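19th August — officiating review, tape night

Farah v Grarnia, second half only. Hussam Majali tagging, me checking. 27 flags all up, 13 against Farah. Not as lopsided as their coach reckons. Two holding calls I'd throw out, both on the same left tackle. Hands inside, legal all day.

Spot on the fourth down run still bugging me. Sideline angle is useless, ref's back is in the way. Clip 349 is the best we have got — leave it as undecided.

Bench left as is, white board down, citrus bag on the left, empty tray next to it.

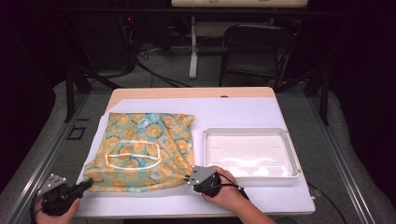
To do

Re-tag the punt returns, Hussam had blocks in the back under the worng code.
Ask Provotville for their end zone footage. They said October, too late for us.
Colour key on the Jivura sheet is backwards, home should be blue.
Pass interference — do seperately, need fresh eyes.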